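Two-Armed Tidying: My Month With the Prulldale Planner

If you've followed my kitchen and workshop tips for a while, you know I will try nearly any gadget that promises to put things away for me. This time it's a subscription. Prulldale is a planning service for people who already own (or share, or have talked their makerspace into buying) a two-armed robot. You build your tabletop on the screen, drop in your tray and whatever goes in it, and rehearse the job there before the real arms go anywhere near your good dishes.

I signed up in April for the home plan, which is 50 dollars a month. There's a shop plan at 212 that lets several people share a bench, but for one kitchen table and one stubborn woman the small one is plenty!

Tip one – start with blocks. I know you want to go straight to spice jars. I did, and I spent a whole evening untangling a routine I could have sorted out in ten minutes with plain cubes. Blocks have flat sides, they don't roll, and if you give each one its own color you can tell at a glance which arm has gone for the wrong one.

Tip two – use a tray with a rim, and put it where both arms can get to it without stretching. Mine kept ending up too far over to one side, and one arm did all the work while the other hung around like a teenager at a barbecue.

Tip three – give each hand its own side. Left hand takes the left block, right hand takes the right one. Sounds obvious, but the planner lets you assign them any way you please, and crossed arms are a headache to fix later.

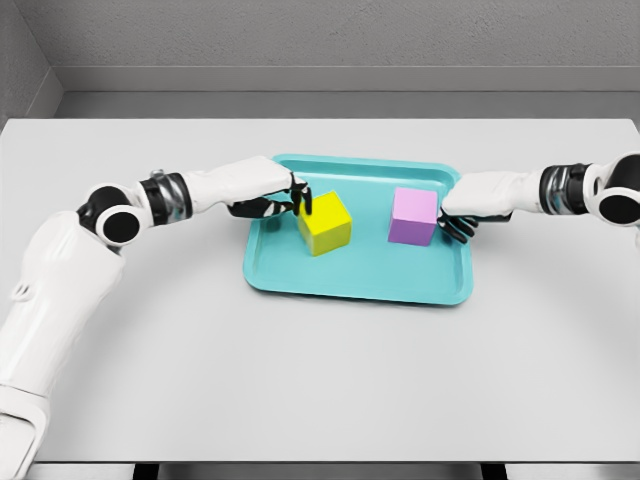
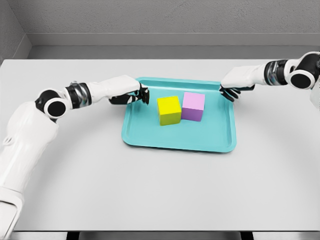

Two views from the planner: the turquoise tray, a yellow cube on the left and a pinkish-purple one on the right, with an arm coming in from each side.

Tip four – check the gap. Blocks with space between them and blocks pushed right up against each other are two different jobs as far as fingers are concerned, so save a version of each. I name mine "apart" and "together" and keep them in the same folder. When you move on to mugs, you'll want both again.

Tip five is about backing up. Prulldale holds your last 200 runs and then starts dropping the oldest ones (run 1 was no loss, believe me). If you have a good one, export it the same day. I lost a lovely napkin routine this way and I'm still sore about it.

What I'd grumble about: the help pages are written for engineers, the sound effects can't be turned off on a tablet, and the shadows make my old laptop's fan howl. Nurhan Polat, who answers the support mail, got me going again twice, both times before lunch, and told me to switch the wall texture off. That quieted the fan a lot.

I did look at Hestden too. It has a nicer parts library and a proper cutlery set, but it only handles one arm on the basic plan, and I want two for trays.

I'm keeping Prulldale through the summer. Next up is the big drying rack, starting with the plastic cups.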